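双臂工作站采购与预算讨论会 会议纪要

2023年4月19日
整理:Shadi Chidiac

本次会议讨论下一阶段双臂工作站的添置数量、配件清单、经费安排和到货前的场地准备。会前已把上一版预算表发给各组,会上不再逐行念表,只讨论有分歧的条目。会议由Stedambridge设备组召集,操作组、数据组和采购组参加,Jollcombe分部以电话方式接入。

一、上次会议遗留事项

1. 备用夹爪手指。上次决定先向Derese询价,报价已收到,单副手指1,133元,含安装螺钉,不含运费。采购组认为价格可以接受,但对方要求一次订满6副才按这个价格供货。操作组表示现有手指磨损主要集中在指尖,整副更换有些浪费,希望再问一次能否单独供应指尖垫片。采购组同意去问,问不到就按整副订。

2. 腕部相机支架。现用支架由我们自己加工,拆装相机时要先松开线缆固定点,比较费时。设备组已经画了新图,尚未打样。此项继续保留。

3. 库房登记。旧登记表里有几件配件对不上型号,数据组已经重新核过一遍,新表放在共享目录下,以新表为准。

二、新增工作站的数量

设备组原方案是再添置两套双臂工作站,一套放在Stedambridge,一套给Jollcombe。采购组提出,两套同时下单会占掉本期大部分经费,备件和耗材就很紧张。讨论后形成两个方案:

方案甲:两套同时采购,备件推迟到下一期。
方案乙:先买一套,余款用于备件、线缆和操作物件,第二套在8月重新申请。

操作组倾向方案乙。理由是现有工作站的停机多半出在线缆和夹爪上,备件不到位,多一套机器也只是多一处等零件。Jollcombe方面希望保留方案甲,他们的场地已经腾出来,空着要照付场地费。

三、现有工作站的使用情况

会上看了挂锁和钥匙这组任务的作业情况。这组任务对夹爪的要求比较高,锁体小,锁梁粗细不一,夹持位置偏一点就要重来。任务用的挂锁颜色和大小各不相同,钥匙成串配着,操作时钥匙会垂下来或者摊在台面上,另一只手臂要等位置合适才能去取。
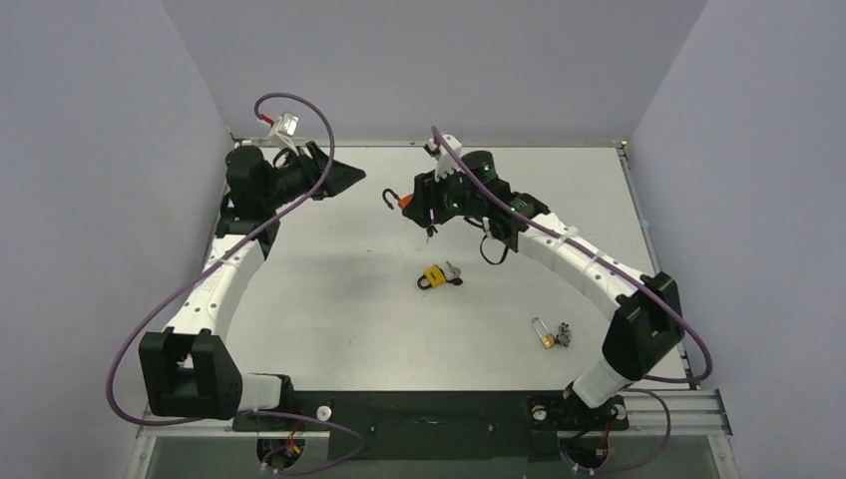

Shadi Chidiac认为预算表里漏了操作物件这一项,每次都是从零星采购里出,到期末对账很麻烦。应当单列一行,挂锁、钥匙一类的小件一次备足,坏了、丢了直接补,不用每次走申请。数据组同意单列,并建议把同款物件按批次编号,便于以后查对。

操作组补充了三点意见。第一,相机线缆沿手臂外侧走线,手臂转到靠墙位置时留给线缆的余量要重新核算,新工作站下单时应把线长写进技术要求,不要等装好再换。第二,夹爪指尖形状对小件的影响比原先估计的大,订备用手指之前最好拿现有物件做一轮对比。第三,台面颜色维持浅色,深色小钥匙在浅色台面上容易辨认,换深色台面的提议不再讨论。

设备组对第一点没有异议。关于第二点,设备组说明对比试验需要占用一套工作站大半天,时间由操作组自行安排,不影响已排定的任务即可。

四、预算调整

1. 操作物件单列,本期额度1,694元,由操作组掌握,凭票报销。额度包含挂锁、备用钥匙和收纳盒,不包含工具。

2. 线缆备件。相机线和电源线各备一批,总数大约40根,长度分两种。具体型号由设备组在询价前确定,采购组不再代为选型。

3. 控制软件授权。Cukisico的授权按工作站计费,新增一套就要新增一份。采购组提醒,授权生效日期从交付算起,机器没装好之前不要提前开通。上一套就早开了,白付了一段时间。

4. 围板和台面。新工作站沿用现在的三面灰色围板,由原加工方供货,尺寸不改。Jollcombe方面问能否把其中一侧做成可拆的,方便检修,设备组答应先画图再谈价。

5. 运输和安装。两地分别报价,不合并计算。

五、决定

1. 采用方案乙,先采购一套,放在Stedambridge。
2. 第二套在8月重新提交,优先给Jollcombe,申请材料由Jollcombe准备,设备组协助填写技术部分。
3. Jollcombe已腾出的场地可先用于存放备件,场地费仍由原科目支出。
4. 备用手指暂缓下单,等对比结果和Derese对垫片的答复。
5. 操作物件单列,自本期起执行。

六、待办

设备组:新相机支架打样;确定线缆型号和长度;可拆围板出图。
采购组:向Derese询问指尖垫片;更新工作站整机报价;核对Cukisico授权的起算条款。
操作组:安排指尖对比试验,结果写成一页以内的说明。
数据组:拟定物件编号规则,发各组征求意见。

下次会议时间另行通知。对本纪要有不同意见的,请直接在文后留言。

留言

设备组小周
线缆长度我倾向只备一种,统一按长的来。两种长度混在一个盒子里,急着换的时候肯定拿错。

Jollcombe分部
第三条决定请写明存放备件的期限。我们不反对放东西,但8月装机前要清空,货架也得一并搬走。

Shadi Chidiac
回复Jollcombe分部:期限会补进正式版,按第二套到货前清空写。线缆的事请设备组内部先统一,定了再发给采购组。

操作组 老吴
编号规则里请考虑钥匙。锁好编,钥匙太小贴不住标签,上次贴的都掉了。能不能编在钥匙圈的挂牌上?

数据组
可以编在挂牌上,不过挂牌会改变整串钥匙的外形,用之前的数据和用之后的要分开记。规则初稿里会加一条。

采购组
收纳盒请选带盖的,报销时把发票和收据贴在同一张单子上。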